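Prikadell Publishes Its Plate-Handling Examples, and a List of What They Do Not Show

FOR IMMEDIATE RELEASE

Kirnstead, 16 May 2024. Prikadell today released the first set of recorded examples from its tabletop handling project, Fimside, along with the full log of attempts that failed, stalled or were thrown out. The set holds 1610 recorded attempts at moving a single plate from one part of a taped work surface to another. A person steered the gripper in every one of them. No learned system had a hand in any of it.

The company is aware that announcements in this field tend to arrive with a video of a machine clearing a dinner table. Prikadell has no such video. It has a large number of plate moves, a written account of how they were made, and a first round of test results that it considers interesting and not yet worth much to anyone who owns a dishwasher.

Fimside began in November with a narrow question. When a learning system is trained on examples of a person guiding a gripper, how much of what it picks up is about the plate, and how much is about the particular table, the particular light and the habits of the particular person at the controls? Claims about learning from examples often skip past that question. A system that has seen the same move many times in the same place can look very clever in that place. Move the plate a little, and the cleverness may go away.

The work surface was set up with that in mind. Brown paper is laid over it and marked off into rectangles with blue painter's tape. Before each attempt, the operator is given a starting cell and a finishing cell, drawn at random from a list. Some starts are placed squarely inside a cell. Others are put across a tape line on purpose. Early trials at the company's Eshun workshop suggested that the system was using the tape as a cue and was less sure of itself when a line ran under the rim. 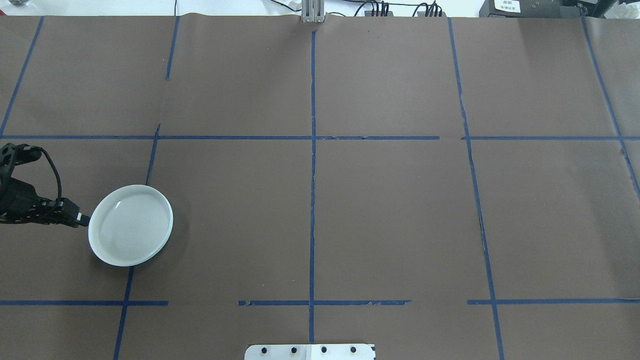 Page last modified: 16 May 2024

Contact with the rim is where most of the trouble starts. A shallow plate gives a narrow fingertip very little to work with. Come in too high and the tip rides over the edge. Come in too low and it drags on the paper. Push too hard from one side and the plate turns when it was supposed to slide. Operators learn to correct for this within an hour or so, mostly without being able to say what they are doing. Whether a learning system can pick up the same correction from recordings alone is the thing Fimside was built to find out, and the answer so far is "sometimes."

In the first round of tests, a system trained on the full set was asked to make 98 plate moves between cells it had seen in training. It completed 90 of them. That is the number a different sort of press release would put in its headline. Prikadell would like readers to hold it at arm's length, for reasons that follow.

The test was run on the same surface, with the same plate, under the same lights. "Completed" meant that the plate ended up with its center inside the target cell. It did not mean the move was quick or graceful, or that anyone would want the plate moved that way with food on it. The test also used cells that were well covered by the examples. The company has not yet run enough trials on poorly covered cells to give a figure, and it will not give one until it has.

There were also three short checks outside the comfortable setup. In the first, the room lights were dimmed. In the second, the paper was replaced with a fresh sheet and the tape was laid again by a different person. In the third, the plate was swapped for a slightly deeper one. The system did worse in all three. It did worst on the fresh sheet, a result that surprised the team, who had expected the deeper plate to cause the most problems. One explanation is that the system had come to rely on creases and small marks in the old paper. Another is that the new tape lines were not in quite the same places. Prikadell does not know which is right, and both may be wrong.

What is in the release

The Fimside set contains camera recordings of each attempt, the position of the gripper over time, the commands the operator gave, and a short written label. The labels are plain: plate reached the target, plate stopped short, plate turned, tip lost contact, operator gave up. Each attempt is also marked with the starting and finishing cells and an anonymous code for the operator.

Failed attempts are included and are kept in the same folders as the good ones. Some buyers of training data ask for failures to be removed. Prikadell thinks that is often a mistake, though it has not shown as much with this set and does not claim to have. Anyone who wants only the clean attempts can sort by label.

The tape was not replaced whenever it began to look worn. Torn patches and gaps in the lines were left alone for long stretches of recording, and the log notes when strips were repaired. Users who plan to rely on the tape as a ruler should not. Measured positions are given separately.

What is not in the release

There is one type of gripper, one main plate and one kind of surface covering. There are no stacks, bowls, cups, cutlery or food. No attempt involves lifting the plate clear of the paper. No people reach into the workspace during a recording. The cameras do not move between sessions, or are not supposed to; the log lists the sessions in which one was bumped and put back.

The company has already been asked if the set could be used to train a machine for restaurant or hospital kitchens. On its own, it could not. It might be a small part of the diet of such a system, beside a great deal of material that Prikadell has not collected.

The operators are also a limit. All of them were trained by the same person, and they share that person's habits, including a strong liking for approaching the plate from one side and pushing across. A system trained on their work has the same liking. During testing it sometimes took that approach when another one was plainly shorter. Earlier drafts of the project report called this a "learned strategy." The published version calls it a copied habit, which the team thinks is closer to the truth.

On the cost of examples

Much has been said about how cheap this kind of data will become. Prikadell's experience does not support that yet. A single plate move takes little time to record. Putting the plate back, checking the cell list, restarting a stalled recording, and reading through the labels afterward take a good deal longer. Reviewers disagreed about labels more often than expected, mainly over the difference between a plate that stopped short and one the operator had given up on. Those cases were watched again by a second reviewer and settled by a written rule, and the rule is part of the release.

The company also tried a faster process in which the system made its own attempts and a person stepped in only when things went wrong. It produced more recordings per session. It also produced long runs of nearly identical moves, and training on them made no clear difference in testing. Those recordings have been left out of the set and may be published separately.

Next steps

A second round of collection will start at Kirnstead once the current results have been checked by people who did not take part in the first. It will use several plates, change the surface covering between sessions, and bring in operators trained by someone else. The taped layout will stay for part of the work so that results can be compared, and will be removed for the rest. If the system falls apart without the lines, Prikadell will publish that too.

The company has no product to announce and is not taking orders for one. It is looking for outside groups willing to run the same plate moves on their own equipment and report what happens, especially if the results are poor.

Availability

The Fimside set, the labeling rule, the session log and the test report can be requested from Prikadell by research groups, schools and companies. There is no charge for research use. Requests should say briefly what the set will be used for. Anyone planning to quote the test result of 90 completed moves is asked to quote the conditions along with it.

About Prikadell

Prikadell records and checks examples of hands-on work for use in training learning systems. It has its office and main recording room in Kirnstead and a smaller workshop in Eshun, where new setups are tried before they are used for collection.

Media requests may be sent to the Prikadell press office in Kirnstead. Technical questions about Fimside will be passed to the recording team, who answer in batches and may take several days.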